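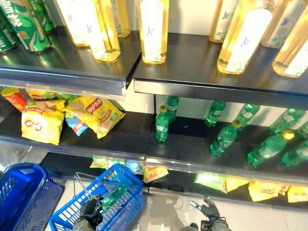 Page last changed: October 2024

The snack and tea shelves at Lollusberg

We get more messages about this one stretch of shelving than about anything else in the shop, a good many of them from people who have moved away to Halliday or Istcombe and miss it (you know who you are!). The yellow tea lives on the top shelf, in the bottles with the pale labels, and the chips are down below where small arms can reach them.

The shop itself is not big, almost 700 square feet if you include the bit by the door, and I think that is part of why people get so attached to it. You come in for milk, you pick up one of the blue baskets, and somehow you always end up on this side.

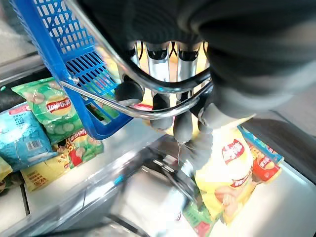
I am a basket person myself and always have been, even for a big shop, and if one fills up I just go back and get another. Chips weigh next to nothing, so they go in last, on top of whatever else I've picked up along the way.

We do try to keep the bags in tidy rows, and in August we moved everything around so the Javari order would have a home of its own. It lasted 5 days, I think, before people had rummaged it all back to the way they like it. 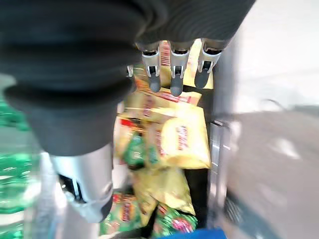
My own favorites are the plain salted ones, with the tea, eaten in the car before I get home. If you have a favorite that has gone missing, leave a note at the register and we will ask for it on the next order.

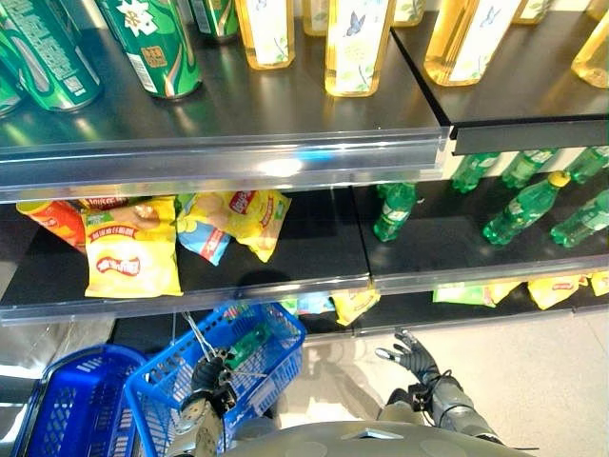 Finding us and opening hours

We are on the main street in Lollusberg, open from 7 every morning, and the snack side is to your left as you come in.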